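Notes on the Gurken Shelf-Picking Kit
Posted January 2020 by Tadeo Leiva

Print this page | E-mail this page

Following the publication of my remarks on mobile bases in November, several readers asked for an assessment of the Gurken kit, which Gillham now supplies as a complete package. It comprises the arm, a gripper, a wrist camera and 78 hours of remote support. The review period was nine days.

Installation was completed in one morning. The printed manual is clear on mounting and wiring but weak on calibration, and two of its diagrams refer to an earlier bracket. Gillham has undertaken to correct them. 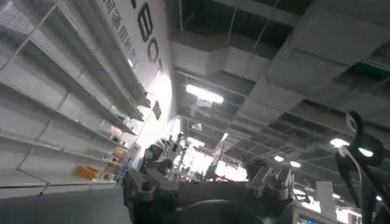
Wrist camera view, with the shelving to the left and the gripper finger to the right.

A total of 906 picks was attempted, chiefly with small cartons. The arm performed steadily on the middle shelves. Results on the lowest tier were less satisfactory, as the elbow joint requires more clearance than the data sheet suggests. Strong overhead lighting also troubled the camera at steep angles - a matter which prospective buyers should raise before signing.

The service contract is charged at 300 pounds per month and may be ended at one month's notice. On these terms the kit can be recommended to smaller stockrooms with regular shelving. Sites handling soft or bagged goods would be advised to request a trial first.

Recent posts
Alarcón gripper pads: a second look
A visit to the Farnomley depot
Mobile bases compared

Contact | Copyright Tadeo Leiva | Back to top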